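Setting out a modular produce stand: bins, sightlines and fill
Speaker notes, Albertina Antunes
January version, replaces the handout text

Opening

Introduce self. Introduce Deolinda Mendes, who did the bin drawings and will take the questions on fixings at the end.

State the scope early. The talk covers one type of stand: timber-faced, modular, with tilted open bins on top of closed cabinets. It does not cover chilled units, wall shelving or pallet displays. People who run chilled units usually ask anyway. Refer them to the maker.

The stand in the pictures is set out with artificial stock. Say so at the start. It saves a discussion of shelf life that the talk has no room for. The artificial pieces hold their shape from one session to the next, so two layouts can be compared with the same stock in them. With real vegetables the second layout always gets the tired ones.

Terms used today: bin, divider, front lip, cabinet front, base rail. Define them once and keep to them. At the last talk I said "shelf" for three different parts and the questions showed it.

Working height and reach

The front lip on our standard layout is 747 mm from the floor. This figure is the one most people write down, so leave it up long enough. It is measured to the top of the lip with the levelling feet wound fully in. Measure at both ends of each module. On carpet the two ends can differ even where the floor underneath is level.

Reach is taken over the lip, down into the bin and back out with the item clear of the divider. The lift out is the awkward part with long items. A hand that can reach a cucumber at the back of a bin still has to bring it forward over everything in front of it. Stock long items so that the rear row is higher than the front row, or keep the bin shallow.

Check reach with a basket in the other hand. Few people do this when they set a stand out, and the lean is different when one side is loaded. 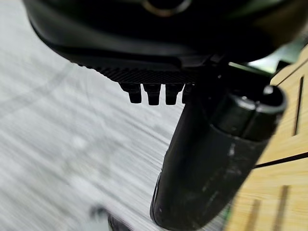 Should the bins be emptied before a stand is levelled?
Empty them if the stand has to be lifted. For small corrections at the feet the stock can stay in, provided it is spread evenly and the heavy items are not all at one end. Check the level again after refilling.

Allow a short pause there. The levelling question comes up at every session, so it now has a fixed place in the notes and the answer should be read as written.

Continue with the feet. Turn each foot a little and go round again. Winding one foot to its final height in one go puts a twist in the module, and the twist shows later as an uneven gap between cabinet fronts.

Colour and neighbours

Most setting-out plans group stock by type. Erkik did this for years: roots together, leaf together, fruiting vegetables together. It is easy to file and easy to order from. At a distance it performs poorly, as items of one type are often close in colour and the bins merge.

The method I recommend starts from the approach. Stand where the customer first sees the stand, note which bins are visible from there, and give those bins the strongest contrasts. Then fill the remainder by type where possible. Two adjacent bins of similar green need something between them, or a clear difference in form.

Mark the plan with the approach direction. A layout that works from the left can be dull from the right, and a stand in the middle of a floor has to be checked from both.

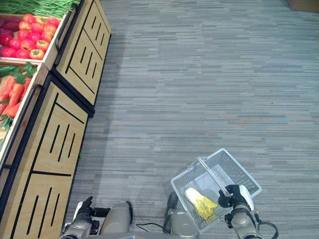
Contrast between neighbours is a matter of texture as well as colour. Red against orange is a moderate contrast and some trainers would avoid it. In practice it holds up well if the outlines differ, and the pairing here is a fair case: glossy tomatoes packed closely in one bin, long carrots with their leafy tops in the next. The green tops do some of the work. Trim them off and the boundary is weaker. Note also the single cucumber at the corner of the carrot bin. One item out of place in a strong colour block is seen before anything else, so stray items should be the first thing corrected on a walk-round. The sweet potatoes at the far edge of the tomato bin are a milder fault. They are dark, they sit to one side, and a small quantity can stay there if no bin is free.

Optional, if time allows: beans. They behave more like a heap than a row and will come over a low rim. Fill below the rim and accept that the bin looks less generous.

Orientation in the bin

Items with a clear front and back need an orientation rule, written on the plan. Without one, each person restocking applies their own. Frade's rule is leaf towards the customer, stem towards the divider. The Lerkwood drawings show the opposite for cabbages. Either can be used, but pick one per stand.

Long items without a front and back need an angle. The angle is set by the first item placed and the rest follow it. If the first item is wrong, take it out and start again. Pushing a finished row over by hand never gives an even result.

Depth next. A single layer is enough for large items if the bin is well tilted. A second layer of cabbages is unstable and hides the one beneath it. Small items need depth to stop them rolling when one is taken.

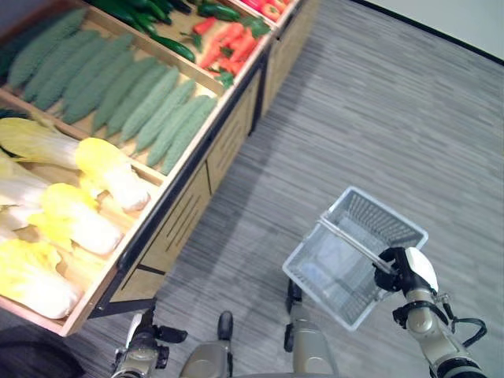
Fill level is usually given as a percentage of bin volume on supplier sheets. I do not find that useful on a tilted bin, and suggest judging by how much of the bin floor a customer can see. The test is simple to teach. With the napa cabbages some of the pale wooden floor shows between the heads, and for an item of that size it is acceptable. The bitter melons are a different matter: side by side in a tight diagonal row, each with its rounded end against the front edge. A gap in a row like that would be obvious, and the row should be closed up when one is removed. Two rules, then, for two bins that sit next to each other with only a divider between them. Put both on the restocking card.

Expect a question on whether the melons should be stood the other way. Answer that they could be, provided the whole row is turned.

Deolinda may wish to add a remark on dividers. The short version: a divider should stand high enough to stop the contents crossing and low enough not to throw a shadow on the bin behind it. On a stand with bins of differing depth this means more than one divider height. Label them on the underside.

Cabinet fronts and floor

Keep this section brief. It is the least popular and the one that prevents most of the repairs.

Slotted fronts collect dust along the lower edge of each slot. Brush along the slot, dry, then wipe. Wiping first pushes the dust in and it has to be picked out.

The base rail should be checked for contact with the floor covering over its full length. On carpet a rail that bears at one point will work its way down there and tip the module. Look along the rail from one end with your head low. A straight edge against the cabinet fronts shows the same thing with less kneeling.

Walking space in front of the stand is measured from the rail, and anything that projects from the bins must be added on. Two people with baskets have to be able to pass. On narrow floors, turn the stand before reducing the number of bins.

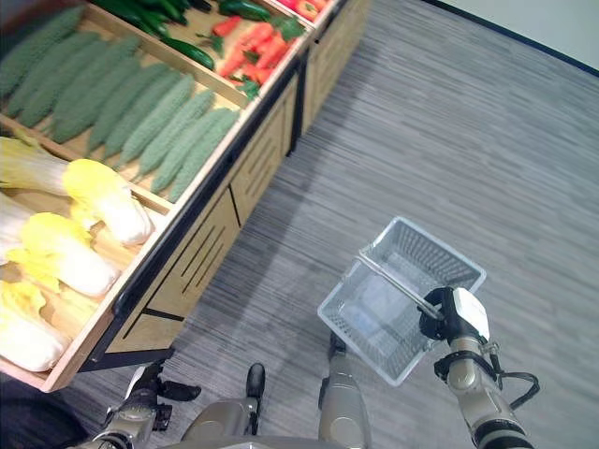 Restocking order

Restock from the far end towards the exit side, so that the person restocking does not lean over finished bins. Carry the stock in a rigid basket. Soft bags deform when set on the lip and tip small items into the wrong bin.

The order at each bin is as follows.

Remove strays and put them back where they belong.
Move the existing stock to the front.
Place new stock behind it, keeping the orientation on the plan.
Close up rows.
Check the lip and wipe it if needed.

The Plimex pieces used in training are lighter than real vegetables. Mention this before anyone tries the exercise. A row that stays put in training may slide when real stock goes in, and the tilt should be checked again with real weight in the bins before the stand opens.

Exercise

Groups of 2, with 8 minutes per group at the stand. One person resets a bin from the plan and the other checks it from the approach side without comment until the reset is complete. Then exchange roles.

Common errors to watch for:

First item placed parallel to the divider when the plan shows a diagonal.
Leaf tops tucked under the neighbouring item.
Strays moved to the next bin along instead of to their own.
Basket left on the floor in the walking space.

Allow 7 minutes for discussion afterwards. Ask each group which bin they would change and write the answers on the board. Do not rank them.

Questions

Fixings and spare dividers: Deolinda.
Drawings: available in the room, one set per organisation, please return the marked-up copy.
Levelling: repeat the fixed answer.

Collect the restocking cards before the break.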